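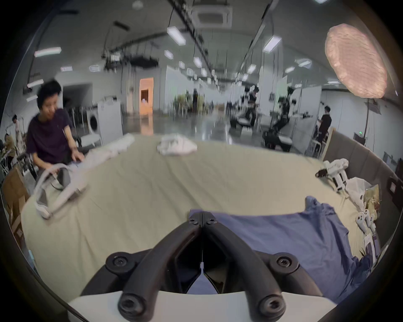
Does Cold Water Washing Save Money?
Student project report, Danang Oei

The Sulemana leaflet promises savings of up to 50 percent. I doubt it. It never says which machine was tested, or how full it was.
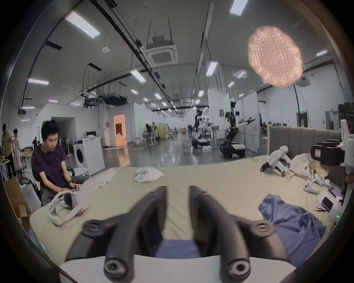
My own test used a Clokach washer and a plug-in meter. Warm loads averaged 577 watt-hours, cold ones 272. Sorting was by eye, so a crumpled blue garment went with the darks and white cloth went separately. That is a weak spot - load weights varied.

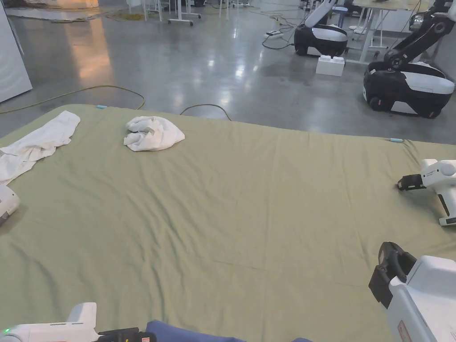

The dryer also wipes out much of the gain, and the leaflet skips it. I would want a full December of readings before believing either number.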